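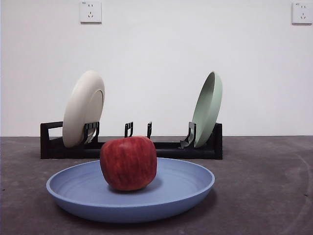
Plates stored on edge in a low black rack, with a blue plate on the floor in front.

Loading a low plate rack

The rack in these notes is the long Brudel type with four prongs. The method suits any low rack that holds plates upright.

1. Set the rack on a level surface. Press down on each end and check that it does not rock.

2. Remove any food from the plate and wipe the basin. Fruit goes in a bowl until the plates are away.

3. Load the outermost slots first. Stand each plate on its rim and let it lean against the prong.

4. Check the rim and inner rings for grit before loading the next plate. Marks show best under a side light.

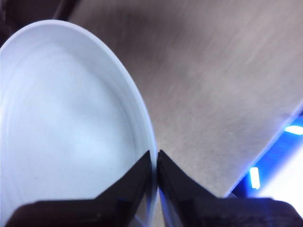 Faint rings inside a shallow dish.

5. Hold the next plate level until it is clear of those already standing, then turn it on edge over a free slot and lower it straight down. Deep plates need a free slot on the basin side.

6. Let go only when the rim touches the base.

To unload, work from the middle outwards.
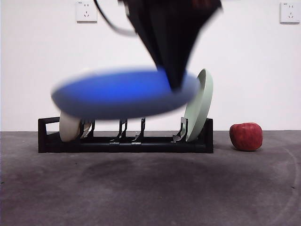 Juraj Bednárik writes that step 3 fails with his heavier Danko plates: two at one end tip the rack, so he loads the ends alternately and leaves six centimetres between the rack and the wall.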